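Junk drawer

A junk drawer is a drawer, most often in or near a kitchen, where a household keeps the small things that have no other settled home. It goes by many names. Some families call it the everything drawer, the odds-and-ends drawer, the stuff drawer or the bits drawer, and in a good many houses it has no name at all and is simply pointed at when somebody needs tape. Almost every home that has drawers has one, and quite a few have more than one, though the owners may only admit to the first.

Usual contents

What goes into a junk drawer depends on who lives with it, but certain things turn up again and again: batteries, rubber bands, birthday candles, takeout menus, a tape measure, twist ties, pens in varying states of health, a screwdriver with a handle that has seen better days, soy sauce packets, and keys. Keys deserve a word of their own. It is very common for a junk drawer to hold keys that open nothing anyone can remember, and just as common for those keys to be kept for years, moved carefully from one house to the next, on the theory that the day after they are thrown away a locked box will turn up in the attic.

Writers on the subject like to sort the contents by how they are used. Emerson Quintana, whose book The Second Drawer Down is still the friendliest introduction to the topic, speaks of "reachers" and "sleepers." Reachers are the scissors, tape and pens that come out several times a week and drift to the front. Sleepers are the things at the back, such as the spare furniture bolt or the charger for a phone long since traded in. Quintana's observation was that sleepers are what give a drawer its character, and that people tend to become surprisingly fond of them when asked to explain what they are.

Origins

The junk drawer as we know it is fairly young, for the plain reason that kitchens with rows of built-in drawers are fairly young. Older households kept their string, buttons and candle ends in tins, baskets, aprons, crocks on the mantel, or in the shallow drawer under a work table. Sewing boxes did a great deal of this work, and anyone who has opened a cookie tin hoping for cookies and found thread instead has met one of the junk drawer's close cousins.

Fitted cabinets changed things. Once a kitchen came with more drawers than it had kinds of silverware, one of them was bound to be left over, and a leftover drawer doesn't stay empty for long. The arrival of cheap batteries, plastic fasteners and small tools sold in packs gave households a steady supply of things too useful to toss and too few to deserve a shelf.

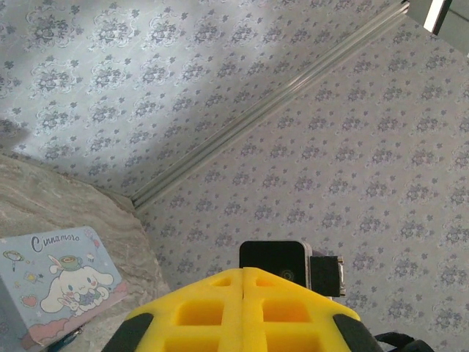
Placement matters more than one might expect. The classic spot is at the end of a counter, close to the door people use most, so that whatever is in their pockets when they come in can be dropped there on the way to the refrigerator. Drawers near the stove fill up with lighters, skewers and string, while those near a telephone, back when telephones stayed put, collected pencils and address books. In apartments without much kitchen to speak of, the job often passes to a hall table or the top drawer of a desk, and in a pinch to a large bowl.

The Maren survey

One of the more charming efforts to study the subject was a door-to-door survey carried out in the town of Maren by Nighat Ghauri and Osvaldo Holanda. They asked residents to name what was in the drawer before opening it, and then to open it together and talk through what they found. People were generally good at remembering the reachers and hopeless with the sleepers. Several found things they had already bought again, flashlights being the usual culprit. Ghauri later wrote that the visits nearly always ran long, as one object led to a story about a former apartment, which led to coffee, which led to a second drawer.

Holanda was more interested in who was in charge. In most of the homes they visited, everybody put things into the drawer but only one person ever cleaned it out, and that person was also the one called upon, sometimes from another floor, to say whether there were any stamps.

Organizing

There is a lively trade in dividers, trays and inserts meant to bring order to the drawer, and opinions on them differ. Dirceu Godoy, a cabinetmaker who has written kindly and at length on small storage, recommends shallow compartments of uneven size, with one left deliberately unassigned. His reasoning is that a drawer divided too strictly will only push its odds and ends into the drawer next door. Kamran Mohmand takes a stricter line and suggests emptying the whole thing onto a towel every September, testing each pen and battery, and putting back only what a person can name out loud.

Most households land somewhere between the two. A common middle path is to keep sharp things in a closed case, batteries together in their own box with the ends covered, and everything else more or less where it falls. Loose batteries should not be left rolling about among coins, keys and paper clips, as metal touching both ends can make them heat up. Matches, medicine and small magnets are also better stored elsewhere, particularly in homes with little children, who regard the junk drawer as the most interesting place in the house and are not entirely wrong.

In everyday speech

The phrase has wandered well beyond the kitchen. A folder of unsorted files on a computer is often called a junk drawer, as is the closing section of a newspaper column, or a committee that is handed all the questions no other group wanted. The Mandell Players, a small theater company, staged an evening of sketches under the title Junk Drawer in which each piece began with an object pulled from a real drawer brought in by the audience. A corkscrew with one arm missing was said to have stolen the second act.

See also: Button box; Catchall; Glove compartment; Mudroom; Pantry; Sewing kit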